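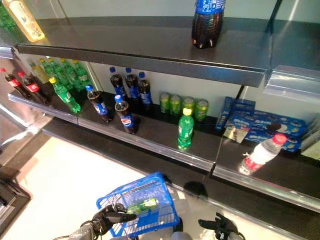
Figure 4. Beverage shelving with a partly stocked lower shelf. Two Coca-Cola bottles and one Sprite bottle are lying down.

3.2 Shelf condition and fallen stock

We treated a shelf as the basic unit of record. For each one we noted which drinks were present, whether bottles of the same kind stood together, and which were no longer upright. Figure 4 shows why the last point needed its own column. Most of the Sprite and Pepsi bottles are still grouped by brand, but a bottle lying in front of a group hides part of the row behind it - a quick look along the price rail can miss this.

The Unley store gave us 200 shelf records, and 26 of these had at least one fallen bottle. Following Vávra, we counted a leaning bottle as fallen only if its base had left the shelf. Mostly empty shelves, such as the upper one in Figure 4, were kept in the sample. We left out 21 records in which the labels could not be read.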